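Went to the open day at Clisham on Wednesday. Free parking, free lanyard, 45 minutes in line for a coffee I could have made at home. Thread.

---

The demo hall is upstairs. Tustum had the big stand by the door with a looping video and a bowl of mints. The mints were good. I have no notes on the video.

---

The Betancur session was in a side room with up to 100 people trying to stand in the same spot. I got an elbow and part of a view. Then somebody's kid got hungry and I moved up a row.

---

The task was picking things up off a table. Glasses, boxes, a booklet, the sort of stuff I knock onto the floor without any training at all.

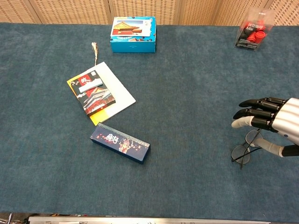

I have sat on my own glasses twice since August, so I was watching the thin wire pair with real feeling. Two round lenses and those skinny arms. I don't like picking those up either.

---

Guy behind me, loudly: "My grandmother can do that." Sir, your grandmother has had a lot of practice.

---

Q&A. First question was about price. Second question was about price. Third was a man describing his own company for four minutes. The presenter said "great question" to all three.

---

I asked what happens when the carpet is a different color. Got a long answer with the word "robust" in it and wrote down "maybe."

---

Broltamitz had a badge scanner that took 628 tries to read mine (I exaggerate, but my arm was tired). Their stuff sorts parcels. It seemed fine. The parcels seemed fine.

---

Left with two tote bags and a pen that doesn't write. Next one's in August and I've already signed up.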